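4.2 Finding the way down: what walkers told us about steps and slopes

It will come as little surprise to anyone who has pushed a pram through Flanthorpe that the older part of the town was laid out on a hillside by people who did not mind climbing. What we had not expected, when we set out in April with our notebooks and rather too many spare pencils, was how warmly people would talk about it. Of the 104 residents who kept a walking diary for us, most had at least one flight of steps they went out of their way to use, and a good many had one they went out of their way to avoid (sometimes the same flight, depending on the shopping).

The diaries were read in full by two of us, and the passages on steps were then sorted by Chun-hung Fung, whose patience with difficult handwriting deserves a paper of its own. Three concerns came up again and again: whether there was something to hold, whether the edges of the treads could be made out in poor light, and whether a walker could tell from the top where the steps would bring them out. The last of these is hardly mentioned in the earlier work we know of, and we should like to dwell on it a little. 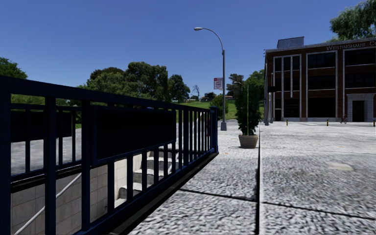

Figure 6. Outdoor stairwell with a dark blue railing around the opening and a thin handrail along the side wall (computer rendering).

Do people choose the shorter route when it includes steps? Mostly when they already know where the steps lead; those new to a neighbourhood tended to stay on the street, even when it took them a good deal longer.

Familiarity, then, seems to count for a great deal. One diarist had lived near the Ura steps for some 3 years before trying them, and wrote with real delight of the bakery at the bottom – she had been walking the long way round to it all that time! Others spoke of being shown a route by a neighbour or a grandchild, and of using it ever since. We found much less of this in the newer streets by the station, where the ground is flatter and the diaries, it must be said, are a good deal shorter.

We return to the question of signs in section 4.3, where the walkers' own suggestions are set out in their own words.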